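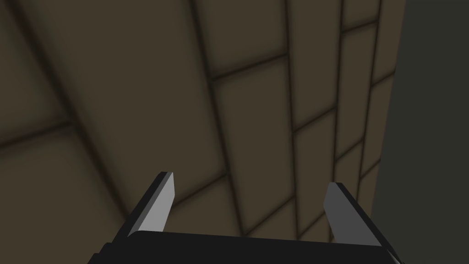 Adwoa Amoah wrote that she did not accept the premise of the thread, and that a machine which cannot be left alone with a kitchen cannot be said to do kitchen work.

December 2020
Posted by Drivar, Graststead Automation Forum

The purpose of this thread is to establish whether members consider any gripper ready for ordinary chores, in the home or on the shop floor. Our section has been working in simulation since July with the usual two fingers. Members are asked to state what task they have in mind when they reply.

Flinoren wrote:
I would answer yes for the shop floor and no for the home. A part that arrives in the same place each time can be picked up by equipment we already own. A payment card cannot be relied upon to stay where it was last put, and neither can anything else in a household.

Dramani wrote:
I must disagree with the previous member. The distinction is between tasks, and the building has little to do with it. Our workshop has bins of mixed fittings that no arm of ours can sort, whereas loading a tray at home is quite regular work. In our last trial 12 attempts out of 40 needed a person to step in, and all 12 were on the shop floor.

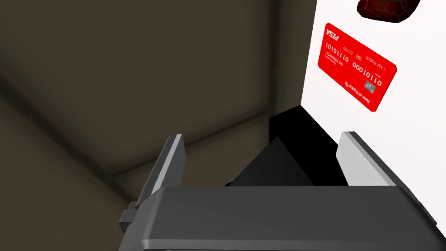
Gripper at the white panel, with the red "Bank of Robot" card above.

Adwoa Amoah wrote:
Could Dramani confirm whether those attempts were made on real equipment? A simulated card does not bend or stick to its neighbour. I would not wish the figure to be quoted to our members without that being made clear.

Dramani wrote:
They were made on real equipment. I accept the point about simulation in general.

Flinoren wrote:
Then the figure supports neither of us, as no household trial of the same length has been reported. I maintain my view.

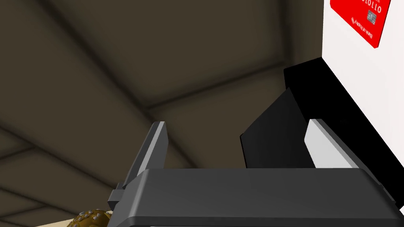 Proposed terms for a household trial

Drivar wrote:
Members are invited to comment on the following before it is adopted.
The trial shall run for 2 days, on real equipment.
Any help given by hand shall be recorded as a failure.

Adwoa Amoah wrote:
I support the second term. The first is too short.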